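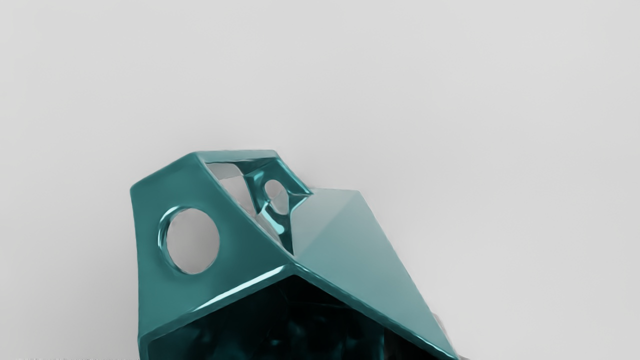

The teal shell in simulation, big hole on the left face, smaller one showing through the opening at the top.

Budgeting for the new cell: a gallery in progress

Hi all, and welcome to the page I keep promising people! I'm Roxana Neagu, I do the equipment planning for our little shop, and I've been putting our automation purchase together since July. Marius Cozma keeps asking me where the money is going, so I figured I'd put it all in one place where he (and you) can look. There's one render up so far and I'll hang more under the same heading as we go.

The part comes first because everything we buy depends on it. I spent weeks comparing arms before I had really looked at the shape we want them to handle, and I would not do it in that order again. You start reading brochures, you get excited about reach and speed, and then you look at a thing with this many slanted faces and wonder where on earth you're going to grab it.

So, a few notes to go with the render, mostly about what it does to the shopping list.

Grabbing it. My first plan was a suction cup on that large sloping face on the right, which has no holes in it. There's a faint crease running through it, though, so I want a small cup that can sit to one side, and I've asked Wallilex to quote two sizes. The other idea is a finger through the big round hole. Marius likes that one. I like it less, but I've put a line in the budget for a set of soft fingertips so we can try both and stop arguing.

Seeing it. Look at that long bright streak down the fold! Pretty on my monitor, but I worry about what glare like that does to a cheap vision camera. Prenar offered a basic light and a diffuse dome light, and I've written in the dome. It costs more and I'm fine with that — I'd rather trim the fencing budget (kidding, Marius, I'm not touching the fencing).

Holding it. Nothing fancy here. We need a nest for the part to sit in, and I've planned for 2 of them so one can be loaded while the other is in use. Căpraru can machine them nearby, and their lead time is 20 days.

Now the boring part, which is the part people email me about. I've set aside 635 euros for simulation time and almost 200 for the sample cups and fingertips. The arm is a separate line and I'm not posting that number until Durkunard sends the revised quote. They left the cable set and the training day out of the first one, and so did I when I added it all up, so please check your own quotes for that.

Things I still haven't priced: spare cups, a decent cart, and somebody's hours to redo the floor markings. If you've bought a small cell lately and there's a line you wish you'd had in your plan, write to me. I read everything, and I'm slow to answer but I do get there.

Next up on this page will be the nest drawings, once Căpraru sends them back with their changes.

Page updated Oct 24, 2023 — Roxana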